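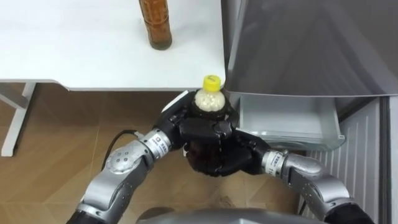
My grandmother kept a pitcher of tea in the door of her refrigerator from the first warm day until the leaves came down, and I can't remember a visit when she didn't pour me a glass before I had my shoes off. I have been thinking about that pitcher lately, because our town of Treredmont is losing the last of its front porches, and to my mind the two things belong together.

I should explain. When my husband and I moved here, every house on Drumham Street had a porch, and most evenings in August you couldn't get to the mailbox and back in under an hour. Dolores Achterberg would wave you up, and there would be a chair, and something cold, and a long story concerning her sister's knee. Now the new houses go up with a wide garage in front and a deck out back behind a tall fence, and they are very handsome houses, I'm sure, but I have lived across from one of them for two years and I couldn't tell you what the people look like. 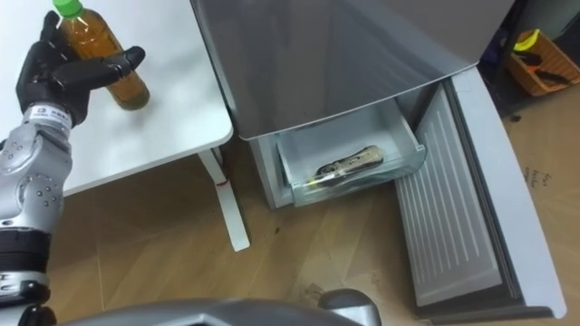 A bottle of what looks like tea, with a green cap, on a white tabletop.

I know the arguments. Darnell Kincaid, who builds many of these homes and is a dear man, tells me a good porch adds 4000 dollars to the price, and young families would sooner have the money in the kitchen. I can't blame them! We counted every penny at that age too, and there were years when 1000 dollars would have seemed like a fortune to us.

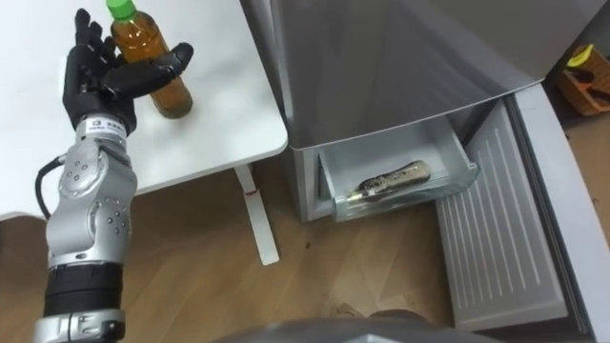 Still, I wish they would think a little longer about it. A deck is for the friends you already have. A porch lets in the ones you haven't met yet, the boy selling raffle tickets, the new couple with the stroller, the neighbor who has had a hard week and didn't know she wanted to talk until she saw you sitting there with your feet up. I met Shoshana Park that way, fourteen years ago, when she stopped to ask if our dog was friendly (he was, mostly), and she has been at our table every Thanksgiving since.
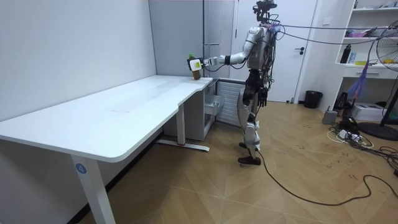

What can you do if your house has no porch?

Put two chairs by the front door, or on the driveway if that's all the flat ground you have, and sit in one of them after supper.

That is what my son did at his place, on a slab hardly bigger than a bath mat, and by the end of the first summer he knew the whole block. He makes his grandmother's tea, too, though he goes easier on the sugar than she would have liked.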